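Support > Events > Tickets and vouchers

My tickets | Open a case | Venues | Sign out

Case 200: Tatley gin tasting, voucher refused at the door

Opened 6/16/18 by Iona Tennant

Bought two places through your site at £87. The Landard bar scanned the voucher and got "already redeemed". It hadn't been. We paid again at the bar, £99, and I'd like that back.

Reply, Cameron Leckie: Please clear your browser cache and download the voucher again.

Iona Tennant: Done, though I fail to see how my browser affects a scanner in a pub. Same code, same message.

Reply, Cameron Leckie: Our log shows a scan at the venue before you arrived. Might a friend have used it?

Iona Tennant: No. I had the only copy. Does your log say which scanner, or just "the venue"?

Note, Dayana Figueroa: Just the venue. Bongani Mabaso is asking Landard for their door list. They blamed the wifi in November as well, and I didn't believe it then.

Status: waiting on venue. Refund not agreed.

Filed under: Tastings, Refunds & Vouchers

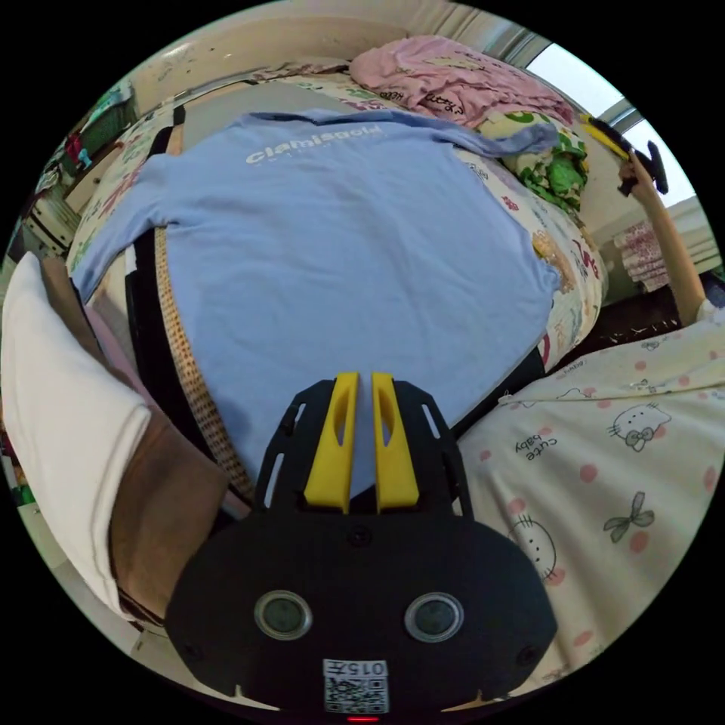 Attachment 1: light blue shirt, back view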